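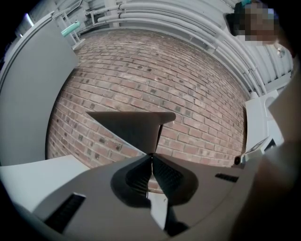

You're washing all the good out of it, I was told over tea, and an unwashed ash would run just as nicely with half the work. Fair challenge! So this entry is the two side by side, washed against unwashed, same wood, same clay, same shelf in the kiln.

The ash is from the Badell orchard (apple and a bit of pear, the May prunings). Dry sieved everything through a kitchen sieve first to lose the charcoal, then split it. Half went straight into a lidded tub. The other half had three changes of water over as many days, gloves on, because the first water feels like soap and takes the skin off your knuckles. Then through the fine mesh and dried on a plaster slab. It came up lovely, like pale flour.

Recipe for both: two parts ash, two parts feldspar, one part Idberg ball clay. I wanted to try a dash of red iron as well but stopped myself. One change at a time, see the May notes for what happens otherwise.

Mixed to thin cream. The unwashed bucket thickened overnight into something like custard and I had to let it down twice, so its tiles may be a touch thinner than the others. Note for anyone repeating it: mix and dip the same day.

Made 30 tiles from the Grabowska stoneware, all with a ridge pressed in so we can see how the glaze breaks over an edge. 20 got glazed, split evenly, and the rest are put by for the next go. Dips of three, five and eight seconds, marked on the back in oxide.
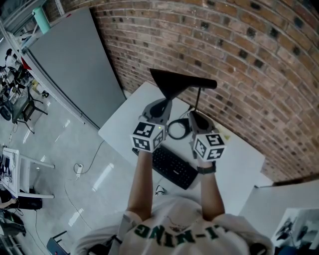 Black desk lamp, white table.

Fired in the Trasalska. Slow to start, then I let it go, and the probe topped out at 1,143, which is lower than I was after. Total time 13 hours with the soak. I know, I know, that's cool for ash, but look what came out!

Washed, five seconds: soft green-grey, satiny, with tiny straw-coloured flecks where it pools below the ridge. I keep picking it up. Three seconds is dry and a bit biscuity. Eight is nearly glossy.

Unwashed: livelier, I'll admit it. Long rivulets, a proper toffee colour on the ridge, and one tile ran clean off on to its cookie. It also crazes like mad, and there's a whitish scum on two of them that I think is salts coming to the surface as the glaze dried.

So for bowls I'd go washed, and for the outside of a big jar I'd love to try unwashed over the top third only. Test tiles are on the windowsill in dip order, please put them back that way round.

Still to do: same again but hotter, and weigh the ash before and after washing, which I forgot.

Last updated: November 10, 2024

Recent entries
Idberg ball clay, shrinkage bars
Too much iron: the May tiles
Patching the Trasalska door seal
Plaster slabs, second pour
Hay ash, a first go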